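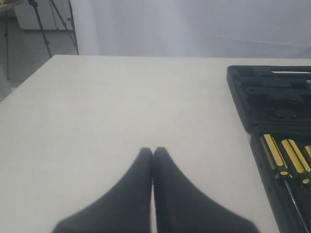 Open day at the Kallio robotics workshop in Clelton: worth it with kids, and what do you see?

Posted in Days Out & Local Events by Tekis

My two (8 and 12) are robot crazy and I just saw that the Kallio workshop is doing another open day in November. The listing says "watch a robot arm work with everyday hand tools" and not much else. Has anyone been to one? I'd like to know if you can get close, how long it takes, and if a kid who can't stand still will last through it. It's a 90-minute drive for us, so I don't want to get there and find a poster and a video.

2 replies

benchtop_fan

Go! I went to the spring one and I'm still talking about it, my coworkers are sick of me. It's a real arm on a real table and you stand pretty close, behind a strip of tape on the floor. They had an open tool case with molded slots, the kind you'd keep in the trunk, with screwdrivers, hex keys, a tape measure and a roll of electrical tape. The job was picking things out and putting them back where they belong. Sounds like nothing, right? Then you watch a two-finger gripper line itself up over a screwdriver handle and you find yourself holding your breath with a bunch of strangers.

The putting back is the hard part, by the way. A handle that goes in a little crooked won't sit down in its slot, and the woman running our session let it miss a few times and told us what she thought had gone wrong each time. I liked that so much more than a polished show.

To answer what you asked:

1. How close. Kids go in front and adults behind. The arm is on a tabletop, so an 8-year-old can see right into the case. The name PiPER is printed on the side of it in big letters, and you can see the cables looping over the top and the little screws on the gripper. Great for a kid who likes to know how things go together.
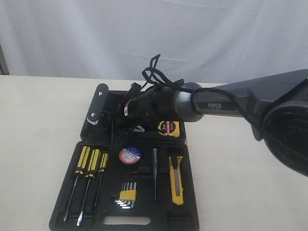 2. How long. Each session is 20 minutes or so, then questions. We did two in a row because the second had a different tool order.

3. Wiggly kids. Mine is five and lasted one session, then wanted the snack table. There's a yard out back. Your 12-year-old will probably want to stay for the questions, which got pretty deep (someone asked about grip force and we were off!).

4. Crowds. They told us they had 2,000 people through last year over all their open days. Mornings are calmer. After lunch there was a line down the hall.

Ask if they'll run it slow. They did for us, and you could follow every move of the wrist.

hindico_road

Parking is bad. Use the lot on Hindico and walk over, it's five minutes. I only caught the end of a session but the arm was cool, slower than I expected. Bring cash for the snacks, and I think they cap it at 100 people per morning so get there by 9:30.

Tekis

Thank you both, we're going! The 12-year-old has already started a list of questions and it's on its second page. Will try for the first session and report back on the parking.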